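Workshop notebook, Wendwood, back room
Monday, started 9:40, coffee already bad

Bag day again. The drawer under the long bench would not open this morning, and when it did open it would not close, so the bags have finally got their own entry.

For anyone who joined after June: Wendwood keeps every bag anything has ever arrived in. The idea was that we would reuse them. What we do instead is push them into the drawer with a flat hand and buy new ones from Skulta. I weighed the contents on the parcel scale before touching anything and got 31 ounces, which sounds like nothing until you see what 31 ounces of plastic bag looks like spread over a bench. It looks like weather.

Rules for today, written down so I can be held to them. A bag stays if it closes, or can be folded over and taped. A bag goes if it has a hole I can find by holding it up to the window. Crinkly ones in one pile, soft ones in another. No third pile. Last time there was a third pile and it lived on the stool until somebody needed to sit.

10:15. Crinkly bags are winning. They are also the worst to sort. You flatten one, turn away to pick up the next, and hear the first one slowly unflattening behind you. Folding in thirds is useless on these. Rolling works if you squeeze the air out from the closed end first and get a rubber band on before you let go. Band goes in the teeth. I am not proud of this.

Also learned: don't pinch a crinkly bag by one corner and expect the rest to follow. It comes along in its own time and brings two friends. Better to take a good gather of it, a whole fistful of folds, and lift.
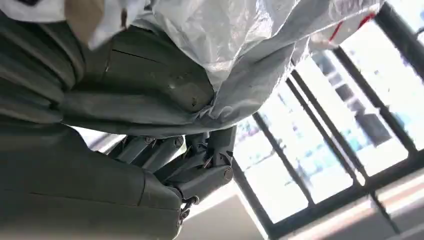
Golshifteh Nikzad wants it noted that she said all this in June, that rolling is for sleeping bags, and that the right way is to stuff every bag into one big bag and hang it on the back of the door. Her mother's kitchen ran on that system for 30 years without a drawer being involved at all. She would also like her good scissors back.

Noted. My objection to the bag of bags is that you can never get the one you want. You reach in for something the size of a sandwich and pull out something the size of a pillow. Her answer to this, given through the doorway, was that you then use the pillow one. I have no reply to that yet.

Scissors were in the drawer. Under the bags.

11:30. Full sort finished. 82 bags kept, which I know because this time I counted, and I counted because Fitzgerald is going to ask. The goners went into the biggest of the goners. There's a certain satisfaction in that and I stood there having it for a while.

Other things found at the bottom of the drawer: the short ruler, a roll of tape with no tape on it, the instructions for the old label printer, and a packing slip from Nerkodard for an order I would swear never came. If anybody remembers what we bought from them, write it in the margin. I'm not calling them to ask.

Tried Golshifteh's method on the soft ones, as a courtesy. It took 2 minutes. The rolled crinkly ones took nearly an hour. I'm recording the figures as they stand and drawing nothing from them.

1:10. Back from lunch. Several of the rolls have let go. The rubber bands were the old brown ones out of the jar and they snap as soon as you look at them. Redid those with tape, sticky side doubled over at the end so there's a tab to pull. Holding so far.

Drawer closes. It closes with one hand, even, and opens again afterward.

To do:
New rubber bands, the wide kind. Not from the jar. Throw out the jar.
Hook for the back of the door (soft bags only, this is a trial).
Tell Skulta to skip the next bag order.
Find out whose sandwich container is on the windowsill.

3:45. Delivery came. Everything in it was individually bagged. Left it on the bench for tomorrow.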